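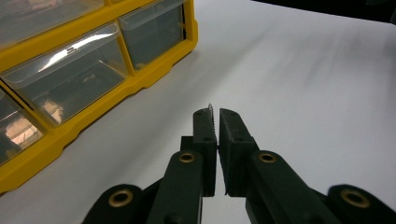

Robotics Club: Drawer Month

12 shares | 3 comments

The club is spending September on drawers. Members voted for it after last spring's competition, where we lost most of our points on the cabinet task and finished well down the table.

The work is split in two. One group is collecting demonstrations with the hand-held gripper, opening and closing the clear drawers on the yellow organizer over and over from different sides of the table. The other group is cleaning up the recordings and training on them. We have 1,065 usable demonstrations so far. The goal is 50 per session, and most sessions reach it if the battery is charged beforehand.

The gripper is our second print of the Pirov design, in dark green this time. The fingers are printed plastic and the links turn on brass grommets. If you are printing spare links, use the file in the Pirov folder marked "wide." The older one leaves the holes too tight and you will spend an hour with a drill.

Clear plastic has been harder than we expected. The lights leave a long white streak across the drawer fronts, and the first model we trained seemed to go for the streak instead of the handle. The Burix group wants to move the lamps between takes so the glare is never in the same place twice. The Jaltex group would sooner tape paper over the fronts and take it off later. Both will be tried, 60 takes each, and compared at the October meeting.

Please put the organizer back on the white table when you finish, and write your takes in the log. There were 98 recordings last month with no notes at all, and we had to throw out the ones we couldn't match to a task.

Sessions run from 4:00 to 6:00 p.m. in the Ackermann lab. New members are welcome and don't need to know how to code. You can learn to use the gripper in one afternoon. Bring a laptop if you want to help with sorting.

3 comments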